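Budgeting for the Table as Well as the Arm

When a college or care provider applies to buy a robot arm, the application usually gives one price. Reviewers compare that price with others, approve the lowest that meets the specification, and regard the matter as settled. In our view this is a poor way to plan.

The Kimilville site of the Strand training network offers a useful case. Its first request for the Feltamen programme set aside £4000 for accessories and nothing for the objects the arm would handle. Staff bought bowls and cups from their own departmental funds, at a cost of £200, and claimed the money back five months later. The sum was small. The delay held up work on a far more expensive machine.

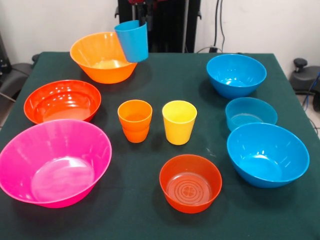 Sorting practice with plastic cups and bowls, Kimilville.

Household plastic is cheap, but it must be replaced, stored and kept in matching sets if results are to be compared from one term to the next. The same applies to table coverings, seating and cabling. The revised Kimilville plan allows £1565 a year for such items, and a further £2000 for staff time spent laying out and clearing the work. Neither figure appeared in the original bid.

Funding bodies should therefore ask for a running budget covering at least three years, with consumables and staff hours shown on separate lines. The Zundusus scheme already does so, and its applicants have not found the requirement a heavy one. Suppliers should also be asked to state which items are included in the quoted price and which are left to the buyer.

Bids that omit these costs should be returned for completion before they are scored.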